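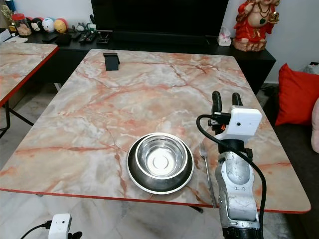 The right arm with its gripper up, next to the bowl and fork.

13/01/2019

I'd been wanting to ask somebody at Skiltholm how they look after their two-armed setup, the one they call Naseri, so I finally got the person who does it to sit down with me for a while. (No names, we agreed on that early.)

My first question was what goes wrong most. "Cables," I heard, before I'd even finished asking! "The arm's tough. You can scuff the housing all you like. But a cable loop that's too short pulls at the connector every time the wrist turns, and then you lose the picture for a second." Every 8 days the loops get checked by hand, with the power off and the wrist turned slowly both ways.

Then we got onto the fingers, and I learned more about dust than I'd planned to.

"Ribs grip nicely and they also hold on to every bit of lint in the house," my host told me. The routine is a damp cloth along the ridges, then a dry one, then 30 minutes before anything gets picked up. Forks are the real test – thin handle, slick table, and a dirty finger lets go early.

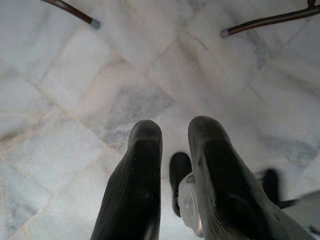

Gornivau, who read a draft of this, wrote back that a damp cloth is fine but you should close the fingers on a strip of clean tape first, or you only push the fluff deeper. I passed that along and got a shrug and a "sure, I'll try it."

As for spares, there are two sets of finger pads in a drawer, ordered from Genance, and the next full teardown is in February. It takes seven hours if no screw strips. "One always strips," I was told.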